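The case for renting the Hosico kit by the month

Small firms that want to train a robot on their own work have to get the training data from somewhere. Until lately the choices were to buy an arm and steer it by hand for weeks, or to pay a data shop and hope its tables and objects looked like yours. Hosico now rents a third option. It is a pair of hand-held grippers with a tracking cube at the base of each, a head camera, and the software that turns a person's movements into something a robot can learn from. I have had the kit for two months, and I think the rental is a good deal for many small companies and a bad one for a few.

I run the automation side at Juntunen, a firm that handles books and paper records for libraries. Our problem is dull. Books come in, they have to be turned, squared up and moved along, and no two are the same size. A fixed machine can't do it well. A trained arm might, but only if it has seen plenty of books handled by someone who knows how to handle them.

That last point is my main argument for this kind of kit. The people who are good at our work are not good at driving a robot arm, and there is no reason they should be. I put one of our senior book handlers on a leader-follower arm last November. She was slow and she hated it. With the grippers in her hands she was working at a fair pace before lunch. The skill she already had went into the recordings.

The monthly plan includes 9 hours of support and storage for 2000 recorded runs. We have used up very little of the support and are well short of the storage limit. In our first full week we kept 162 runs after review and threw out more than I would have liked. Most of the bad ones were our own doing. People turn a wrist to get a better angle, the cube goes out of the camera's view, and the tracking drops. The software flags this, but only after the run is saved. A beep at the moment it happens would save a lot of repeat work, and I have asked Hosico for one.

Hamidreza Rahimi, who set up a similar line at Ladwood, told me he would never rent. His view is that grippers like these can be built in a decent workshop, that the cubes are printed patterns on a box, and that the monthly fee pays for a login. He is right about the parts. I priced them myself. But he has two engineers who enjoy that sort of thing, and I have one who is already busy. The hard part of a homemade set is calibration, and then doing calibration again whenever someone drops a gripper. Ours has been dropped. Hosico sent a replacement and we lost a day.

The setup needs are modest. We record at a small table against a bare wall, and moving it into place took one person most of a morning, cable runs included.

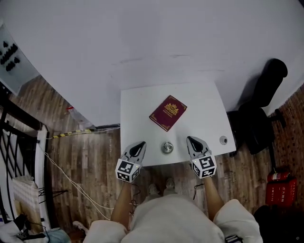 A maroon hardcover on the recording table, with a gripper in each hand.

I do have complaints. The cables are the worst of them. Wires hang from the grippers, and after an hour or so you notice them every time you reach. Nurniton sells a wireless pair that I tried at a trade show, and it was much nicer to hold, though the battery life they quoted would not get us through a shift. Hosico says a wireless version is planned. I would not sign anything on the strength of that.

The contract also needs a careful read. Standard terms let Hosico use customer recordings to improve its own models unless you opt out in writing. We opted out, and it took one email. I think the default should be the other way around. The recordings show how our staff do their jobs, and a rental fee should not buy the supplier a copy of that.

The last complaint is about the sales pitch, which talks as if the kit gives you a working robot. It gives you data. You still need someone to train the policy, an arm to run it on, and time to find out what it gets wrong. We are partway through that and I can't yet say how well our arm will do with thin paperbacks, which give people trouble too.

If you have engineers to spare and plan to record for years, build your own set. If you want to find out whether your work can be taught to a machine at all, rent for three months, opt out of the data sharing, and put your best people on it for the first week – the trainees can come later. We have renewed through the spring.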